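Every few months someone tells me the robots are about to take over the boring jobs. So, a thread on putting stools together, a job I have done far too many times. 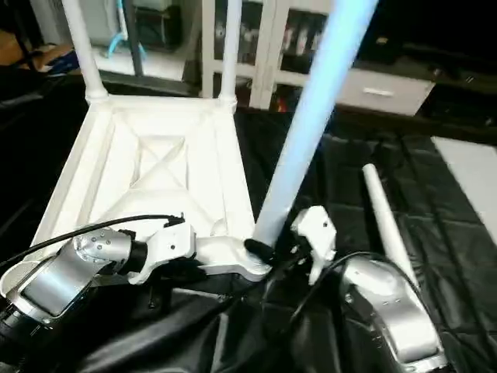
I used to do flat-pack for a furniture shop in Stidstead. In a busy December we'd get through over 200 stools, plus the odd bookcase. Paid by the piece, so I got quick.

A four-legged stool is as easy as it gets. Seat upside down, push a leg in each corner, turn it over, sit on it. My niece could do one at 9.

And that's the level the machines are being tried on. Fine, start small. But please stop telling me the wardrobe is next.

The hard bit is in your hands. You feel when a leg has gone in crooked, back it out a touch and try again. I couldn't write that down for a new starter, let alone for a machine.

Then there's everything round the job. Opening the box. Finding the leg that rolled off. Noticing that one corner is cracked and the whole lot has to go back.

Trekwood put out a claim last year of 141 stools in a shift. I asked who laid the parts out beforehand and who picked up the dropped ones. Still waiting for an answer.

Someone will say it doesn't get tired. True, and neither does my dishwasher – I still have to load it.

What would change my mind: a sealed box, a messy floor, no help, and a stool at the end that I'd let my mum stand on to change a bulb.

Will post again if anyone takes me up on it. I'll bring the box.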